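Recording Household Handling Tasks with Hand-Held Grippers: Working Procedure for Private Homes

Applies to: all operators and site leads of the Drellau home recording program
Procedure owner: Lionel Roussel
Last revised: 24th July

1. Purpose

This procedure sets out how operators prepare, carry out and close a recording session in an occupied home. It covers tabletop tasks performed with a pair of hand-held grippers, including sorting utensils, placing items in containers and laying a table. It does not cover work with heat, blades or glassware, for which a separate approval must be requested from the site lead.

2. Before the visit

Confirm that the household has signed the consent form and that the form names the rooms to be used. A signature for the kitchen does not extend to an adjoining hallway or living room.

Ask the household to put away letters, medicine packaging, school papers and family photographs. Wall calendars often carry names and appointments. They may stay in place if the page is blank or if the household agrees in writing that it may be recorded.

Charge both grippers fully and inspect the finger pads. A pad that has lifted at a corner, hardened or picked up grease must be replaced before the session. Check each pivot screw by hand for play. Grippers with any looseness at the linkage are to be tagged and returned to the Lendley workshop.

3. Preparing the work area

Use a stable table at a height that allows the operator to work without bending. A tablecloth may remain if it lies flat and does not slide when pulled lightly at one edge. Patterned cloths are acceptable, and the program encourages variety in table coverings from one home to the next.

Place only the task objects within reach. The rest of the kitchen should be left as the household keeps it. Operators must not rearrange counters, remove cookware from a stove or tidy shelves in order to obtain a plainer background. Confirm that all burners are off and tell the household that they must stay off until the session is closed.

Route each cable away from the table edge and behind the operator's forearm. A cable must never cross the space between the gripper fingers.

4. Carrying out the task

Begin each take with both grippers open and clear of all objects. Hold still for 2 seconds, then approach.

Open the fingers wider than the object and bring the pads level with the part to be held. Close only when the object lies between both pads. With spoons and other slender utensils, grip the handle close to the balance point. A grip taken too near the end allows the utensil to swing, and the take will usually be rejected at review.

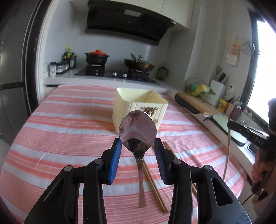
Close the fingers at an even speed and stop when the pads make firm contact. Further pressure does not improve the hold and wears the pads. Lift straight up before moving sideways, so that the utensil does not drag the cloth or disturb neighboring items.

If an object is dropped, leave it where it lands and continue with the task if this can be done safely. Recovered drops are useful material and should be marked "R" in the session log. If the object has fallen to the floor, end the take.

An operator may record no more than 44 takes in one session. A rest of 17 minutes is required at the halfway point, during which both grippers are set down and switched off.

5. Conduct in the home

Operators work in pairs at all times. Household members may watch, provided they stand behind the operator and have signed the consent form. Children and pets must be kept out of the room during recording.

Any request to stop must be followed at once and without discussion. The household may also ask for a take to be deleted. Enter the take number in the log and delete the file before leaving the home.

6. Closing the session

Switch off both grippers and wipe the pads with a dry cloth. Wash any utensils used and return them to the place shown by the household. Walk through the room with a household member and note any damage on Form 126, including minor marks on furniture.

Files are to be transferred to the Drurkberg office on the encrypted drive supplied. They may not be copied to a personal device or sent by email.

7. Review and questions

Pascal Barbier reviews the session logs and returns comments to the site lead. Operators whose takes are repeatedly rejected for the same fault will be offered a practice session with Killian Fleury before their next home visit.

Questions on consent should be addressed to Romain Lecomte. The next revision of this procedure is planned for October, and proposed changes should reach the procedure owner in writing before then.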